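3.2 Cloth handling and fold retention

Cleaning cloths were treated as a separate class from tea towels and napkins. A microfibre cloth has a short looped pile that grips itself, so two layers pressed together tend to stay together, and a fold made near the middle holds its shape for longer than the same fold in flat-woven cotton. The Josden protocol, which was written for table linen, makes no allowance for this. We therefore followed the modified Flunura procedure, in which each cloth is picked up from a flat start, held at or near its centre, and laid down again before folding.

Cloths were washed before first use and dried without softener, which leaves a residue in the pile and changes its colour under bright light as well as its grip. All work was done under the ordinary ceiling lighting of the Pringle building. Each cloth was used for 200 trials and then retired. In total, 1,000 trials were recorded between the start of the study and the end of July.

A centre hold divides the cloth into a raised part and a hanging part. The raised part may stand as a single peak or split into two lobes, as in Figure 2, where a blue cloth is pinched and folded upward and its lower end hangs down. We scored the two forms separately. A split hold was recorded only when both lobes stood clear of the pinch - a crease along one side was not enough.

Figure 2. Centre hold of a blue microfibre cloth, split form, with both lobes leaning the same way.

Lay-down was scored on a scale of 0 to 3, with 3 given to a cloth lying flat with all corners visible. Scores of 2 and above were accepted for folding without correction. The remaining cloths were spread by hand, and the correction was noted in the Sanora log beside the trial number.

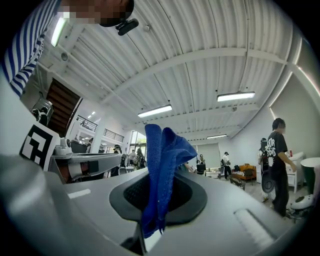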